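The success rate is the wrong headline for hand-held demonstration data

April 17, 2021

Most papers on learning manipulation from demonstration still lead with one number, the share of trials in which the policy completed the task. I think this number is close to useless for judging a data collection method, and that we should stop ranking methods by it. The case I have in mind is demonstration with hand-held grippers, where a person carries the tool and the learner is trained on what the tool's own camera recorded.

The attraction of the method is cost. On the Vivine task set, Kha Ngô and I logged 141 demonstrations of moving a ball to and from a bin, and used 101 of them for training. The other 40 were held out. Teleoperating an arm through the same set would have taken us far longer, and the motions would have been slower and less natural. I do not dispute any of that. My complaint concerns what we then chose to report.

A policy trained on these data scored up to 70 per cent on the bin task. Two of our training runs reached nearly the same score and failed in quite different ways. One approached the ball well and closed too early. The other closed at the right moment but arrived from a poor angle, so that the ball was pushed out of reach. A single percentage hides this difference, and the difference is what tells you whether to collect more data, change the camera or change the fingers.

What the learner receives during the approach is narrow: two dark fingers at the bottom of the view, an orange ball beyond them, a pale surface and part of a container.
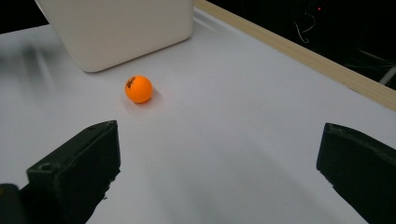 Approach and closure should be scored apart

The approach phase is a visual problem. While the ball lies in open view ahead of the jaws, the policy has a good estimate of direction and a fair estimate of distance. Errors here can be measured in millimetres against the held-out demonstrations, without running a robot at all. We did this late, and it would have saved us most of our hardware time had we done it first.

Closure is another matter. The fingers begin to hide the object at the moment when its position matters most, and the bin adds walls that limit the wrist. Errors in this phase cannot be read from the recorded path, as two paths that differ by very little may end in a grasp and a miss.
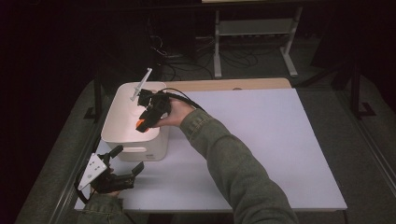 Occlusion ought to be a reported quantity in every dataset of this kind. From a viewpoint above the table, the object between the jaws is reduced to a small orange patch near the front rim of the bin, with black plastic over part of it. An external camera therefore does not remove the difficulty, and groups who add one should state what fraction of each closure it can see. The Leltard protocol, which our group adopted in September, asks for this figure per demonstration. It is tedious to produce and I would not give it up.

The usual objection is that readers want one number they can compare. Lefèvre made this point in reviewing our draft, and it is a fair one. A table with four columns (approach error, closure rate given a good approach, visible fraction, overall success) is still short enough to read. Overall success can stay in the last column.

A second objection is that phase boundaries are arbitrary. They are, to a degree. We set ours at the first frame in which the jaw opening starts to shrink, and the Eltent scripts find that frame from the recorded jaw width. Another group may prefer a distance threshold. Either is acceptable if it is written down and fixed before the policy is trained.

I would accept a lower overall score from a paper that reports these quantities over a higher one from a paper that does not. Our own revised table will go out with the next version of the dataset, including the rows for both failed runs.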